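Packing a Household Kit for a Posting in a Conflict Area

By Oriana Daza

Print this page | E-mail this page
14 comments | Share

Families of aid staff, contractors and reporters often write to ask what to do with a rented house or apartment in a city where there may be shelling or street fighting. What follows comes from three postings, the longest of them in Dememau, where we kept house through a bad spring and did most of our own repairs. It covers the house only. Follow your employer's security officer on everything else, including when to leave.

Water first. Fill containers while the pressure is still good. We kept 20 jugs along the hallway wall and used the oldest first. Mark each one with the month it was filled. Ours said May on masking tape, and that was enough. Keep drinking water apart from washing water and use a different color of cap so that people can tell them apart by flashlight. A bathtub holds a lot, but the stopper usually leaks. Lay a flat rubber disk over it before you fill the tub.

If you have a roof tank, learn where the shutoff valve is and turn it by hand once a month. Valves that sit for a year seize up. When a tank is holed you want to close the line into the house before the pipes drain back out. A short length of bicycle inner tube and two hose clamps will hold a split pipe for several days.

Windows. Tape does not stop glass from breaking. It can hold some of the pieces together, but they come off in bigger slabs. Clear safety film is better if you can get it, put on the inside face and run right up to the frame. Wash the glass with dish soap and water, scrape off the paint specks with a razor blade, wet the glass again and squeegee the film from the center outward. Hang heavy curtains over it and let them drag on the floor. Move beds and desks away from the outside walls.

After the glass goes you will need plastic sheeting. Buy it ahead, because the shops run out in one afternoon. Staple it to furring strips and screw the strips to the window frame. If you staple straight into the frame the wind will tear it loose by morning. Fold the edge over twice before stapling. 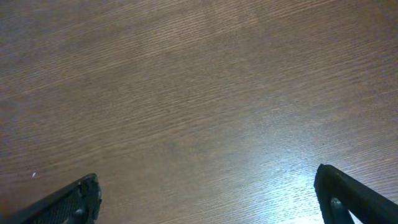 Leave a little slack in the sheet so it can move. A sheet pulled tight snaps and rattles all night and splits at the corners.

Cooking. Most kitchens run on bottled gas, and the bottles get scarce when the roads close. We got about 30 days from a full one with two adults, cooking one hot meal a day. Soak beans and lentils overnight and drain them. Bring rice to a boil, give it five minutes, then wrap the covered pot in a blanket and leave it for an hour. Eat it as soon as you unwrap it. Check the hose for leaks with soapy water each time you change the bottle – never with a match.

Empty the refrigerator early. Once the power has been off for four hours with the door shut, meat, milk and leftovers should be eaten right away or thrown out. Afterward prop the door open with a folded towel. A closed, warm refrigerator grows mold in a few days and the smell gets into the gasket. If it does, wipe the gasket with baking soda and water and use a cotton swab in the folds.

Generators. Run one outdoors only, well away from doors and windows, with the exhaust pointing away from the house. Balconies and stairwells are not outdoors. Let the engine cool before refueling. Our neighbors in the Nornovano building shared one among four households and wrote the hours in a school notebook, which saved a good deal of arguing about fuel.

Dust and soot. Smoke from burning buildings leaves a greasy film. Do not wipe it dry, as that pushes it into the paint. Vacuum first if you have power, holding the nozzle just off the surface, then wash from the bottom of the wall up with warm water and a little dish soap. Rinse from the top down. Plaster dust is different. Mist it lightly, sweep it slowly and wear a mask. In older buildings treat all such dust as if it held asbestos and have as little to do with it as you can.

Do not pick up metal fragments in the yard or on the roof, and do not rake until someone qualified has looked. Keep children and dogs inside until then.

Papers. Put the lease, passports and a list of what you own in one zippered bag by the door. Photograph each room with the lights on before anything happens. The landlord in Truvska wanted proof of the state of the kitchen on the day we moved in, and the photos settled it.

Lights. Headlamps are better than flashlights for any kind of work. Store the batteries outside the lamp. Candles are a last choice – set them in a deep pan with an inch of sand.

E-mail this page | Print this page
Share (30)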